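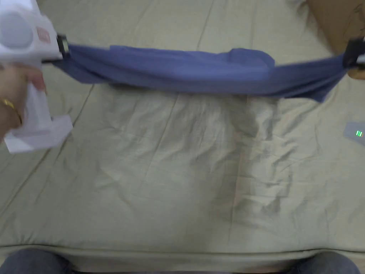 Session 4: Folding on a soft surface

Household Textiles, Wurgate evening course. Handout for Tue 3 July.

Most folding advice assumes a table. Most folding gets done on a bed, and the advice rarely survives the move. In the picture on this sheet a thin blue cloth is stretched out above a beige bedsheet, held at both ends. The cloth has creases along its length even so, and the sheet under it is crumpled. Keep both points in mind when you read the claims below.

Claim 1: "Pull it tight and the creases fall out."

Doubtful. Pulling from two points puts the strain along one line. The cloth on either side of that line has nothing acting on it and goes on bunching as it likes. To spread the strain you need to hold an edge by its corners, and on anything wide you need a second person or a flat surface to finish on. I have read that a good snap of the wrists does the same job. Try it with a thin cotton and then with a thick one before you believe it.

Claim 2: "Smooth the bed first."

Partly true. A wrinkled sheet will not print its wrinkles on a cloth in the time it takes to fold one. What it does do is hide the edge you are trying to line up, and drag at the lower layer when you slide the upper one across. Smooth the patch you mean to use – the whole bed is a waste of effort.

Claim 3: "Thirds are neater than halves."

Neater on whose shelf? The Darko leaflet we looked at in session 2 gives thirds for everything and never mentions shelf depth. Measure the shelf, then choose.

Practical work

1. Take one thin cloth and find two corners on the same short edge. Corners, please, and no handfuls from the middle.
2. Lift, let it hang, and lower it far edge first.
3. Flatten from the centre outwards with an open hand.
4. Fold in half three times. Note where the edges drift.
5. Repeat on the table and compare the two stacks.

Write down what you got, including the bad ones. Last term's sheets were suspiciously perfect.

For next time: bring one fitted sheet. The Ratell method is in the reading pack, page 2. I remain unconvinced by the corner tuck, but we shall give it a fair go.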